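Home | About us | Services | Test reports | Contact

About Drileck

Drileck tests grippers, arms and controllers for small manufacturers who want to know what they are buying. We started in April with one arm and a rented bench in Goodwin. Aroha Wihongi runs the bench work and Jong-dae Ahn looks after controllers and cameras.

We don't sell equipment. Customers send us two or three options and we run them on the same job, with the same parts, and write up what we find.

Most comparisons begin with plain coloured shapes on a wooden board. Cubes and cylinders are easy going for most tools. Stars and hearts are harder to approach, and they show up differences between one tool and the next.
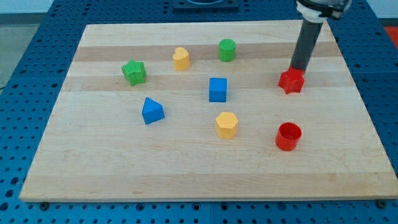

How a comparison works

Each option gets 300 attempts on the shapes, then 600 on the customer's own parts. We log every miss and send the full log with the report. Our last job set a Cikosell controller against a Wollero one and took nine days.

Visits to the bench are by appointment.

Share 14 | Comments 2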